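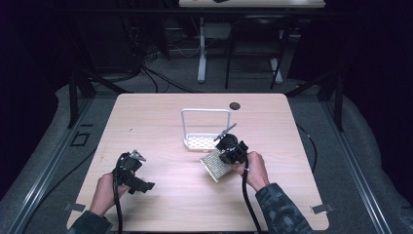
Search this manual Go

Section 2. Planning and Budgeting a Hand-Held Gripper Station

Print | E-mail this page

Complete this section before you place an order with Clullberg. Prices are on the separate quote form, revised each June.

2.1 Sizing the station

1. Measure the floor area. Allow room for the table, both side rails and the operator's stance.
2. Choose the table. A light, plain top with rounded corners is preferred. Order two clamps per table to fix the top to the rails.
3. Order grippers in pairs, one for each hand. Left and right units are priced separately.
4. Order one cable per gripper. Measure from the far side of the work area, past the operator's wrist, to the connection point – then add slack.

NOTE: Gultance cables are sold in fixed lengths. They cannot be joined.

2.2 Task items

5. List the household items for each task. For rack loading, budget for one dish rack and the parts to be placed in it.
6. Check that each part fits the gripper jaws. Thin, flat parts can be held at one edge. Parts with a thick rim may need the Entili wide jaw, order line 13.
7. Buy spares of any item that bends or chips.

CAUTION: Keep cables on the floor clear of the operator's feet. Include cable covers in the first order.

2.3 Recurring costs

8. Enter jaw tips and cables as wear parts, order line 17.
9. Enter operator hours on a separate line. Plollex service plans do not cover labor.

NOTE: Lead time for grippers is 8 weeks. Tables and clamps ship from stock.

Shares 13 Comments 2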